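Rechercher sur le site : mot-clé, atelier, année OK

Mettre la table à deux bras : la procédure du club, avec mes réserves

Le club Zeleck a choisi cette année l'épreuve « couvert » du concours Nogueira. Le règlement tient en une phrase : dresser ou modifier une place à table, avec deux bras, sans toucher à rien avec les mains. On m'a demandé d'écrire la marche à suivre pour les nouveaux. Je le fais, mais je préviens que je ne crois pas beaucoup aux vidéos de démonstration où tout marche du premier coup, y compris les nôtres.

1. Préparer la table

Étalez le set bleu clair bien à plat. Il restera des plis, ne passez pas dix minutes dessus : un programme qui échoue pour un pli échouera aussi le jour du concours. L'assiette rectangulaire va au centre, la tasse à droite avec l'anse vers vous, les couverts à gauche. Le plateau vert va au fond, avec le pain dedans.

Variez le pain d'une série à l'autre : un petit pain, des tranches, un donut. Les équipes qui s'entraînent toujours avec la même tranche au même endroit annoncent de très beaux scores en avril et ne comprennent plus rien en juin.

2. Vérifier les bras avant de lancer quoi que ce soit

Mettez sous tension, attendez les voyants, puis amenez chaque bras à la main jusqu'à sa butée. Regardez surtout les câbles violets. Ils font une grande boucle, et une boucle qui s'accroche au coude fausse tout l'essai sans déclencher la moindre erreur. Le logiciel Brodier affichera « OK » quand même. Je n'accorde aucune confiance à ce « OK ».

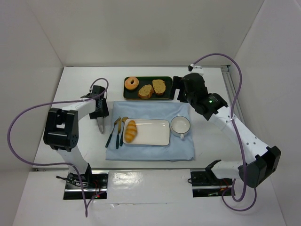 Relevez ensuite la position de repos dans le cahier. Sur notre montage, la base gauche doit lire 1763 et la base droite 931. Si l'écart dépasse quelques unités, recommencez l'étalonnage au complet. Corriger la valeur dans le fichier va plus vite, je sais, et j'ai perdu deux séances à cause de quelqu'un qui l'avait fait.

3. Enregistrer les essais

Un essai, c'est une consigne et une seule : « mets le petit pain dans l'assiette », ou « prends la fourchette ». Lisez-la à voix haute, démarrez, ne commentez pas pendant le mouvement. Notez le résultat tout de suite après.

Trois résultats possibles :
- réussi ;
- raté ;
- repris (quelqu'un est intervenu, même du bout du doigt).

Un essai repris n'est pas un essai réussi. La documentation de Brukport les additionne dans le même tableau, ce qui permet d'écrire à peu près n'importe quoi. Chez nous, sur 130 essais de la première campagne, 129 avaient été cochés « réussi ». J'ai relu le cahier ligne par ligne et la colonne « repris » était restée vide du début à la fin. J'en tire une conclusion sur le cahier, aucune sur les bras.

4. Les couverts

C'est la partie difficile. Les manches vert foncé se ressemblent tous, les têtes métalliques renvoient la lumière, et les pièces sont posées côte à côte. Réglez la hauteur de prise avec la fourchette en premier, puis passez aux autres sans retoucher la vitesse. Si vous changez deux réglages à la fois, vous ne saurez pas lequel a servi.

Gardez les deux pinces écartées tant qu'une consigne n'en demande qu'une. Le bras qui n'a rien à faire attend de son côté, au-dessus de la nappe ou du plateau, peu importe, mais il attend.
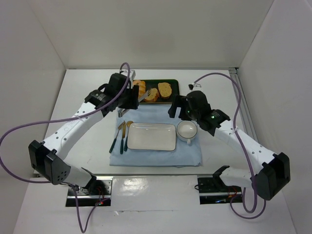 Irfan Paracha trouve cette étape trop sévère. Selon lui, des débutants ont besoin de voir le bras bouger dès la première séance, et si on leur impose un réglage à la fois, la moitié sera partie avant la fourchette. Il propose de les laisser tout changer pendant une heure, puis de repartir du fichier propre.

Je veux bien essayer, à condition que le fichier propre soit verrouillé et que l'heure en question ne figure dans aucun tableau.

5. Ranger

Ramenez les bras au repos avant de couper l'alimentation, sinon ils descendent sur l'assiette. Videz le plateau. Recopiez les résultats du cahier dans le fichier commun le jour même, avec vos initiales, les ratés compris.

Fiche mise à jour le 12 mai 2023. Corrections à envoyer à Valter Sampaio.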